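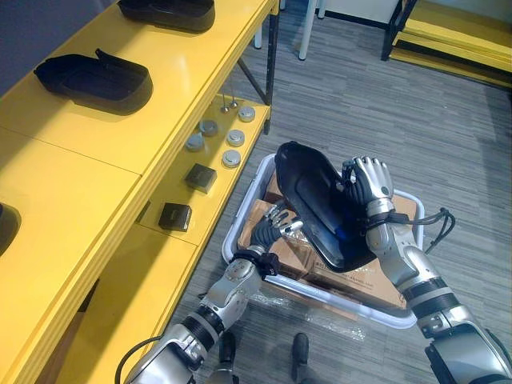

Wie lange muss eine gusseiserne Pfanne zum Einbrennen in den Ofen?

Eine Stunde bei kräftiger Hitze, danach bleibt sie im geschlossenen Ofen, bis sie ganz abgekühlt ist. Und das Ganze am besten dreimal hintereinander.

So, und jetzt die lange Version, weil ich nach meinem letzten Beitrag so viele Mails dazu bekommen habe! Meine Pfanne ist eine alte Plindby vom Flohmarkt, 8 Euro, völlig verrostet, und der Griff klebte, als hätte jemand Honig drübergekippt. Inzwischen brate ich darin Spiegeleier (ja, wirklich, die rutschen).

Was ich benutze

Stahlwolle, fein
Spülmittel und heißes Wasser
Leinöl, ein kleines Fläschchen reicht ewig
alte Baumwolltücher, die nicht fusseln
Alufolie für den Ofenboden

Schritt 1: Rost runter

Mit Stahlwolle und einem Spritzer Spülmittel schrubben, bis das Metall überall gleichmäßig grau aussieht. Bei mir hat das fast 40 Minuten gedauert, und am nächsten Tag hatte ich Muskelkater im Unterarm. Danach sofort abtrocknen und kurz auf den Herd stellen, sonst kommt der Flugrost schneller zurück, als man gucken kann.

Schritt 2: Ölen und wieder abwischen

Die Pfanne handwarm werden lassen, einen Teelöffel Öl überall einreiben, auch außen und am Griff. Und dann alles wieder abwischen! Den Tipp habe ich von Michalis Galanis, der hat mir am Telefon gesagt, ich soll so tun, als wäre das Öl aus Versehen draufgekommen. Beim ersten Mal war ich zu großzügig und hatte lauter klebrige Tropfnasen am Rand. Also nochmal Stahlwolle, hurra.

Schritt 3: Ab in den Ofen

Kopfüber auf den Rost, Folie drunter, 230 Grad Ober- und Unterhitze. Fenster auf, es riecht ziemlich streng. Nach einer Stunde ausschalten und die Tür zulassen. Ich mache das gern abends und hole die Pfanne erst morgens raus.

Wenn sie nach der ersten Runde fleckig braun ist, macht das nichts, bei mir wurde sie erst nach der dritten richtig dunkel.

Und danach?

Die ersten Wochen bitte keine Tomatensoße und nichts mit Wein. Bratkartoffeln und Speck sind super, gern mit ordentlich Fett. Nach dem Essen heiß ausspülen, abtrocknen, hauchdünn ölen, fertig. Im Dezember probiere ich das Ganze mit meinem Waffeleisen, da graut mir jetzt schon vor den vielen kleinen Rillen.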